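Old Books and Their Makers > Biography and Memoir > Family-written lives: which ones are worth the shelf space?

quillandblotter
Posts: 525

I've just finished the two-volume Aranda life, the one put together by the widow and finished by the younger son after she died, and I am completely smitten! I picked it up on Saturday for 8 dollars at the Bremwood library sale, not expecting much. It runs to 1,100 pages and I read every one, including the appendix of letters to the seed merchant.

What got me is how you can hear the handover. The widow writes long, looping paragraphs and can't mention a house without telling you who was sick in it. Then chapter 28 starts and suddenly everything is short and dated and there's a footnote on the price of coal. I don't think the preface ever admits to the change, it just thanks "my mother's patience."

Does anyone else collect these? I mean lives written by the relatives, with a cousin doing the index and an aunt supplying the drawings. I'd love a reading list.

marginalia_moth

Oh, I'm so glad somebody else has read it! The seed merchant letters are the best part and the one-volume reprint drops them completely.

For your list, try the Vallalar memoir. Three sisters wrote it, and they signed their chapters with initials, so you can follow who held a grudge against which uncle. Two of them tell the story of the flooded schoolhouse and they don't agree on the year, the weather or who rowed the boat.

deckle_edge

I'm going to be the grump here. I find most of these books close to useless. The family had the papers, picked out the flattering ones, and in a good many cases burned the rest. The Aranda volumes skip the bankruptcy entirely. You get a chapter ending in spring with the family in the big house, and the next one opens with them in rented rooms "for the sake of the air." If you want to know what happened in that man's life, read a modern biography with proper notes.

quillandblotter

Fair point on the bankruptcy, I did flip back to see if I'd missed a page. But the modern biographer got the rented rooms from somewhere, and I checked the notes - it's the widow, over and over. She's cited for nearly the whole childhood section too.

And I'm not reading only for the facts. I like watching a family decide what to say about itself. That gap between the chapters told me plenty once I knew to look for it.

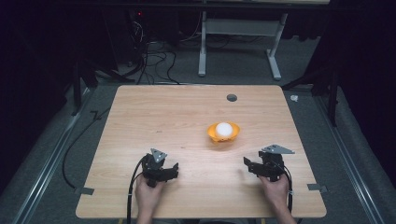 Anyway, back to the list. I've got the Vallalar sisters down now, thank you moth. I'm also after anything where the illustrator was a relative, because I think you get things in those drawings that a hired artist would have left out. The Aranda plates were done by a niece and she puts the same bad-tempered dog in five of them. The text never mentions a dog at all!

foxed_but_sound

The dog! I had a copy for years and never noticed, so I'll have to get it down tonight.

On illustrated ones, there's the Bridanus book, written by the brother, pictures by the sister, with the father listed as editor. I've always suspected the father did more than edit. Every time the brother gets going on a good story there's a paragraph on thrift, and the style goes stiff as a board. Her drawings are lovely though, especially the kitchen ones. Look for the first printing if you can, the later ones shrank the plates and they come out muddy.

deckle_edge

I'll give you Bridanus. That one is well made and the brother could write. I still say the father ruined the last third.

marginalia_moth

He did not ruin it, he made it funny! The paragraph on candle ends, right in the middle of the elopement? I read it out loud to my whole household.

deckle_edge

Funny by accident doesn't count as a merit in my book. Also, I looked up the candle ends passage and it's in the brother's manuscript, according to the introduction to the reprint. So the father may be innocent of that one.

foxed_but_sound

Well, now I'm embarrassed. I've been blaming the poor man for years. Does the introduction say who wrote the thrift paragraph in the school chapter? That's the one I'd have bet money on.

deckle_edge

It doesn't say. That part of the manuscript is missing. Feel free to go on blaming him.

quillandblotter

This is exactly the kind of thing I was hoping for. I've ordered Bridanus (a later printing, sorry foxed, the first ones were way out of my range) and there's a Vallalar on hold for me at the library. I'm going to read the two flooded schoolhouse versions side by side and report back on who rowed the boat.

marginalia_moth

My money's on the middle sister. Watch for a footnote in the second version, it's tiny and very rude.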